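Home and Textiles, Book Two
Donnie Yule
Revised September

Contents | Previous chapter | Next chapter | Glossary | Index

Chapter 3
Folding and Storing Clothes

By the end of this chapter, students should be able to prepare a flat surface for folding, lay out a garment so that its seams lie straight, choose a suitable fold for the type of cloth, and record the work in the household book. Students who have not completed the chapter on washing and drying should do so before they begin.

3.1 Why garments are folded

A garment that is put away carelessly takes up more room than it needs and must often be ironed a second time before it can be worn. Folding is the ordinary means of avoiding both. It is also the point at which most faults in clothing are found. A loose thread, a weak seam or a button hanging by its last stitch may pass through the wash unseen, but will usually be noticed when the garment is spread out and smoothed by hand.

The household survey carried out at Altholm, on which several chapters of this book draw, collected replies from 628 homes. The bed was the place most often given for folding, ahead of the kitchen table and the ironing board. This is a sensible choice. A bed is wide, it is at a fair height for most adults, and cloth does not slide on it as it does on a polished table. Its one weakness is that it is soft, and a soft surface allows small creases to form beneath the garment where they cannot be seen.

3.2 Preparing the surface

The bedspread should be pulled straight before any clothing is laid on it. Pillows and loose blankets may be moved to the far end or to one side. A patterned bedspread is no hindrance, and a plain garment will show up well against it, but students working with patterned clothing may prefer a plain sheet, on which edges are easier to follow.

Clean clothes should be sorted before folding begins. Trousers are placed together, then shirts and blouses, then small items. Heavy garments are folded first, as they form the base of the pile. A drawer of ordinary depth will hold a pile of about 300 millimetres at most, and a pile higher than this is likely to lean.

3.3 Laying out and checking

The garment is laid flat with the front uppermost. Both hands are then used to draw the cloth outwards from the centre, working from the waist or collar towards the hem. Cloth should be eased into place and never tugged, particularly where a zip has been set into a seam. Where one part has doubled over on itself, it is lifted clear and laid down again — pressing on it will only fix the crease.

Fastenings are dealt with next. Zips are closed and buttons done up, so that the opening holds its shape in the drawer. The student should look at each buttonhole for worn stitching, and at the inside of the waist for the size label, which is useful when the clothes of several people have been washed together.

Pink clothing spread out on a patchwork-style bedspread.

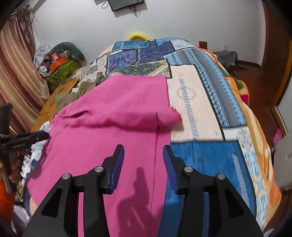
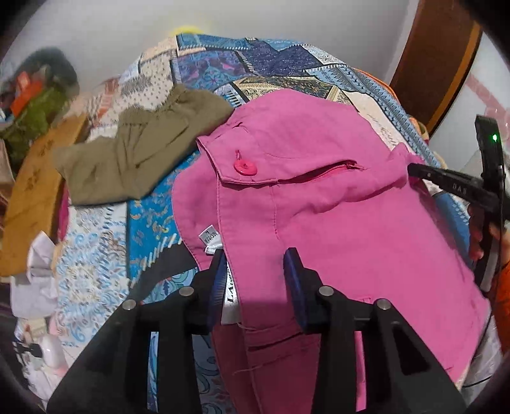

Once the layout is satisfactory, the fold itself is quickly done. For trousers, one leg is brought across to lie on the other, with the side seams together and the seat tucked in to make a straight edge. The length is then halved, and halved again if the drawer is narrow. For shirts and blouses, the sides are turned in towards the back, the sleeves are laid down along them, and the hem is brought up to the collar. The Masilela method, in which the folded garment is stood on its edge, is treated separately in section 3.6.

Garments that fail the check are not folded with the rest. They are set aside for mending and entered in the household book with a short note of the fault. A missing button and an open seam are written on separate lines — they call for different materials, and will often be repaired at different times.

3.4 Terms used in this chapter

Placket: the finished opening of a garment, where buttons or other fastenings are placed.
Tab: a short piece of cloth extending from a waistband or cuff to carry a button.
Seat: the back part of a pair of trousers, below the waist.

Students should copy these terms into their notebooks before continuing to section 3.5, Folding Knitted Goods.

Related chapters
Washing and Drying at Home
Simple Repairs: Buttons and Seams
The Linen Cupboard
Reading Care Labels
Appendix: The Altholm Household Survey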